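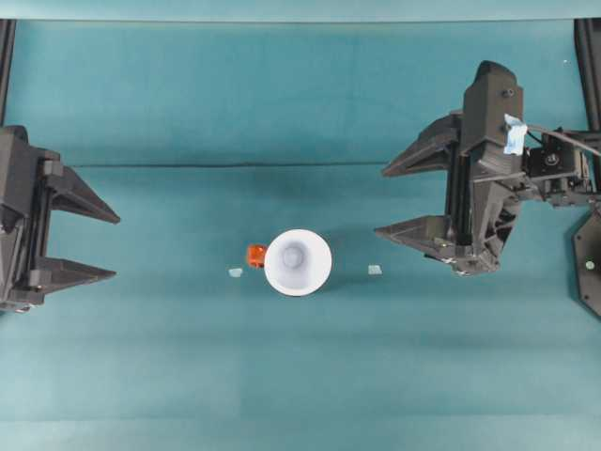

Nasance Sewing and Table Linen Circle
Minutes of the regular meeting, Wednesday, June 10, 2026
Kocsis Room, upstairs
In the chair: Halima Temba
Minutes taken by: Attila Vida

Welcome
Halima opened the meeting a little after seven and thanked everyone for climbing the stairs in such heat. She had a particular word for the members who came over from the Brakadel side, where the bridge is still down to one lane. The minutes of the last meeting were read and agreed, with one correction: the lemon bars were made by Ines and not by me, and I am sorry to have taken the credit for them.

The table cloths
This took up most of the evening, as we all suspected it would. The question was whether to stay with the teal-blue for the work tables or go back to the cream we used to have. Halima spoke up for the teal and said she finds it restful to look at over a long afternoon, and that white thread and pale buttons show up on it beautifully. Joan agreed about the white thread but reminded us (quite fairly!) that navy thread disappears on it altogether, and that she spent a good part of May feeling around for a dropped hem with her fingertips.

We then got onto wrinkles. The teal does hold a soft wrinkle, and there is the matter of the line running across it, which some members take for a seam and others for a crease from being put away folded. We went back and forth on this for longer than I can decently record. Peter offered to press it with a damp towel and see whether it goes. If it stays, we will call it a seam and live with it.

It was agreed to keep the teal through the summer and look at it again in July. It was also agreed that cloths should be rolled on a tube from now on and not folded. Noka, the fabric shop on the corner, has kindly promised us 4 empty tubes, and Attila will pick them up on the way home from work.

New cloth for the long table
The long table is still without a proper cover of its own. Joan brought two swatches and passed them around. One was a very pretty gray-green, the other a heavier cotton that everybody liked the feel of and hardly anybody liked the color of. Halima will ask at Noka whether the heavier one can be had in a blue. We would need 5 yards, allowing for a generous hem and for the washing machine to do its worst.

Money
The circle has $2,274 in the account, which is a little healthier than last year at this time, mainly thanks to the spring sale and to the lady who bought every one of the quilted placemats. Twenty-four dollars went out for pins, chalk and a new bulb. A member asked whether we might put something toward a second steam iron. There was a good deal of warm feeling in favor of this, and Peter will bring prices.

Keeping the tables clear
Halima asked, as gently as she could, that cups be kept on the side shelf and off the cloths. She also asked that whoever uses a table last should smooth the cloth out toward the edges with the flat of the hand and pick off the thread ends. It takes a minute and makes such a difference to whoever comes in next morning. Joan will write this on a card in her nice lettering.

Other business
Ines has a bag of remnants at home, mostly florals, free to anyone who would like them. Please telephone before coming by, as the dog needs some notice.

The beginners' evening will go ahead in July. Halima will teach hemming and Attila will do the coffee.

The meeting closed at ten to nine, and several of us stayed on to finish the plum cake.

To do
Attila: collect tubes from Noka
Halima: ask about the heavier cotton in blue
Peter: press the teal cloth, iron prices
Joan: card for the tables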